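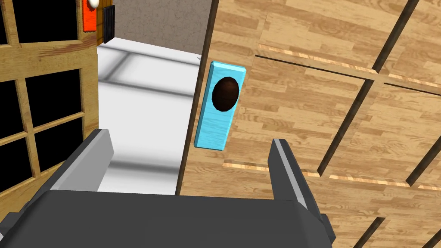
4.3 Door duties and the people on shift

Before the robot opens doors in your building, the staff must know which doors belong to it and which stay with them. In Mustville we began with the inner doors only. A good first door has its knob on a plate that stands out well from the wood, like the light blue plate with the dark brown knob, so the open fingers have one clear thing to go to. Write the chosen doors on the Joltside duty sheet and hang it where the shift signs in.

1. Walk the route with the shift leader. Open and close every door by hand.
2. Enter the doors in Weltance under Duties – Doors. Give each door the same name that the staff use for it.
3. Set the waiting time to 9 seconds. The robot will then stop and let a person go first.
4. Run the route 45 times in the simulator before the first real shift.

Note: Viera Havlíček keeps the door list at our site. If a door gets a new name, tell her the same day, otherwise the robot reports a door that no one can find.

Caution: Do not hold a door open for the robot. It is a kind habit, but the robot reads it as a blocked door and calls the shift leader.
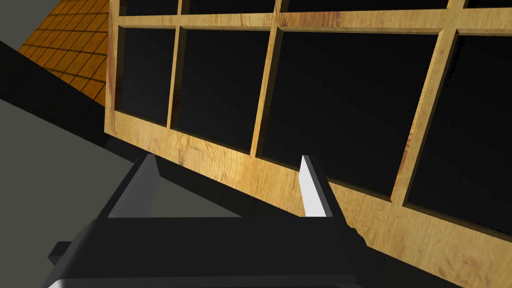
Who is responsible for a door after the robot takes it over? The shift leader is still responsible, and the porter may take the door back at any time with the Release button.

5. After the first 2,000 door cycles, sit down with the porters and read the log together. At Ondrejka the log had 1,115 entries for one corridor, and the porters saw quickly which of them were only people standing and talking there.
6. Change the duty sheet after this meeting. Porters who walked the route before should get their new tasks in writing, with the hours.

Note: Rostislav Tóth gives the training for porters in November. It takes one morning – please do not plan it after a night shift.
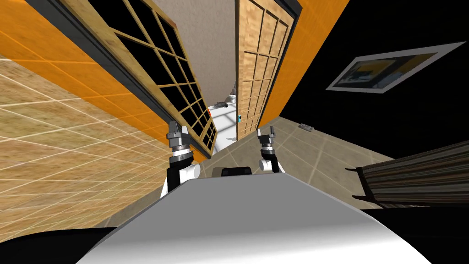

Fig. 4-3. Both grippers empty, facing the open doorway.

7. At the end of shift, send the robot to its parking place and sign the sheet. The night porter takes over all doors from this moment.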